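Participants wanted: teaching small cleaning tasks with hand-held grippers

The manipulation group at Danko is looking for adults to take part in a study on how people's everyday hand movements can be used to train robot arms. Sessions run through the end of June 2021 at our Lirnevia site.

What you will do

You hold one gripper in each hand and carry out short tabletop tasks, mostly tidying and sweeping. The grippers record what they see and how they move. You stand at a table for the whole session and repeat each task many times, with the objects set out a little differently each time.
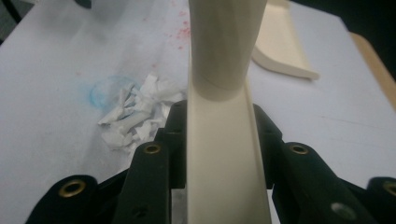 A plastic part held between the gripper fingers, paper scraps to the left.

Why we are doing this

In January we finished a first round with 235 recorded sweeping attempts, all by members of our own lab. A policy trained on them did well when the brush handle started upright and poorly when it was lying down. Chun-yin Fu and Clémence Roussel then added recordings from people who had never used the grippers, and the gap shrank. We now have 745 attempts and want many more from newcomers. Slow or clumsy attempts are useful to us — please don't practice beforehand. 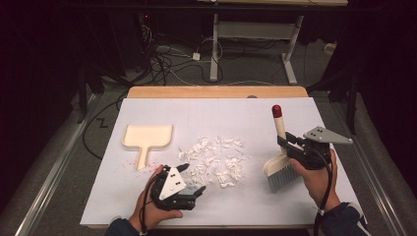
Sweeping task: dustpan on the left of the board, brush held in the right-hand gripper.

Who can take part

You should be 18 or older, able to stand for half an hour at a stretch, and free of any current wrist or hand injury. Left-handed people are especially welcome, as we have had only 2 so far. No technical background is needed.

The hardest part for most people is picking up a thin handle squarely. If it slips or turns in the fingers, put it down and start that attempt over. We keep the failed ones too, marked as such, and they count toward your session.
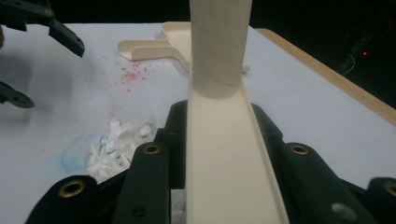

Each session lasts 2 hours with breaks. You will be paid by gift card at the end, and you may stop at any point and still be paid for the time you have given. Recordings are stored under a number, without your name.

To sign up, write to Priit Vaher at the Danko front desk with your age, which hand you write with, and the times you are free. Questions about the method can go to Kwok-wai Tseng.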